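Wanted: People Who Don't Believe Air Fresheners Do Anything

Gemgate is looking for 54 adults in the Trasau area to take part in a home scent study this March. We'd like to hear from doubters most of all.

Why doubters? We have read a lot of the research on scent and mood, and much of it is thin. A company sprays lavender in a room full of people who signed up because they love lavender, asks them if they feel calm, and prints the answer on a box. We don't sell sprays, candles or plug-ins, and we have no stake in whether any of them work. Our guess is that most don't do much beyond covering up the trash can. We could be wrong, so we're testing it.

What you'll do

You'll get a plain box with two unmarked scent packs. One may have nothing in it. You put the first in your living room for 15 days, then swap it for the second. Each evening before 9 p.m. you fill out a short form on how you slept, how your day went and whether you noticed any smell at all. "No" is a perfectly good answer and we expect to see it often.

There is also one visit to our office on Kozma Street. You'll sit in a room with some ordinary household decorations and rate how strongly the room smells and what it smells of. People tend to report a floral smell when they see flowers, even fake ones, and we want to know how far that goes. 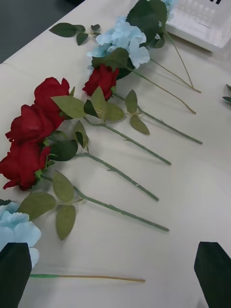
Who can apply

You need to be 18 or older, live indoors with a door that closes (studio apartments are fine) and have a working sense of smell, as far as you know. Please don't apply if you have asthma, get migraines from perfume or are pregnant. Smokers can apply but should say so on the form. Only one person per household – we've had couples compare notes before, and it ruined both sets of answers.

Pay

You get $100 after your last form comes in. If you drop out halfway, you get half. We don't pay in gift cards or coupons, and there is no prize drawing.

How to apply

Fill out the Drokoreo sign-up form on our website. It asks for your age, your zip code and which scented products you use now, if any. Skip the box that says "Why are you interested?" if you like. We'll reply either way by the end of the month.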